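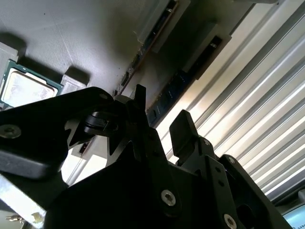
Speaker notes: Keeping old office computers in use
Melaniia Hrynyshyn, March meetup, 7 p.m. start

Opening

Thank Pultitz for the room. Say who I am: I look after computers for small offices, mostly places with no IT person of their own. Tonight is about how to decide what stays, what gets upgraded and what goes. I'm not selling anything. Questions are fine at any time.

Ask for a show of hands: who has a machine at work that takes longer to start than the coffee maker? Wait for it.

Slide 2 - The Mandis job

Mandis is a freight office with 80 desktops. They had a quote to replace all of them and asked me for a second opinion. I spent a week walking the floor before I opened a single case. Most complaints fell under one heading, "it's slow," and that could mean a full drive, too little memory, a bad network cable or a program nobody had updated in years.

Point to make: write down what the person was doing when it got slow. "Slow in the morning" and "slow with the big spreadsheet open" are different problems.

Slide 3 - Memory

The office machines had 8 GB each. With a browser, email and the booking program open, that was gone by mid-morning. Show how to check memory use in the task manager (live demo, laptop is already plugged in).

Before buying, look up the exact type the board takes. Modules from different generations have the notch in different places and won't seat. If one won't go in, stop and check the part number. Don't lean on it. Match the pair when you can.

Power off at the wall, hold the button for a few seconds, touch bare metal on the case. I skipped that once and paid for a board out of my own pocket. Tell that story only if we're on time.

Slide 4 - Processors

I rarely swap these. A faster chip for an old board often costs more than it gives back. What I do more often is clean off the old thermal paste and put on new. A small dot in the middle is plenty. Handle the chip by its edges and line up the corner mark with the mark on the socket.

Slide 5 - Storage

Moving from a spinning drive to a solid state one made the biggest difference people could feel. Copy the old drive first, test the copy, then swap. Keep the old drive on a shelf for a month, labeled with the desk it came from.

Slide 6 - What it cost

The first test batch at Mandis was 8 machines and the parts budget was $3,000. We came in under it, mainly because Curnier sold us used memory with a return period. Let the batch run through a month-end close before ordering more. The manager wanted to go ahead after two days - I said wait, and we did find one bad drive.

Slide 7 - When to let go

Signs I look for: the system no longer gets security updates, the power supply is an odd shape you can't buy anymore, the board has swollen capacitors. Wipe the drive before it leaves the building. Savchuk takes the dead ones in our area and gives a receipt for each drive.

Questions I expect

Laptops: same thinking, but check whether the memory is soldered before promising anything.
Warranty: read it. Some allow memory upgrades and some don't.
Used parts: yes for memory, no for power supplies.

Leave the contact slide up. Handouts are on the table by the door. We have to be out by 9.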